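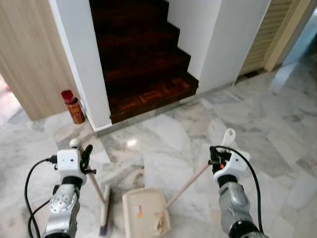
Slide 4, sweeping marble. Start at the foot of the stairs and work out toward the hall. Short strokes – long ones scatter the dust. Mention that Jean Dow sweeps the Hernthorpe halls at 6 every morning.

Next, the pan. Keep it flat and pull back a little after each pass.
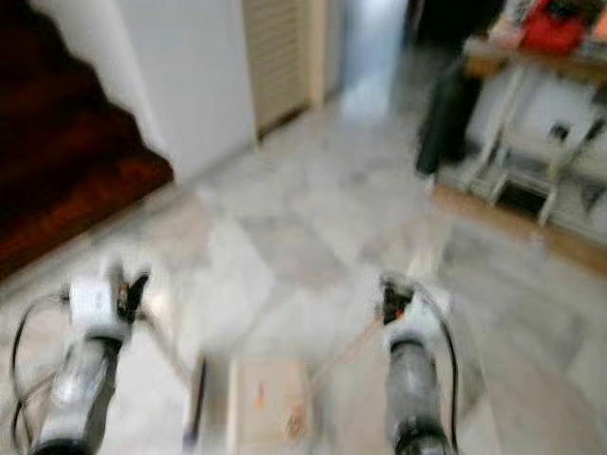 How often should a marble hall be swept? Once a day where people come in from the street, every other day elsewhere. Pause, then on to mopping.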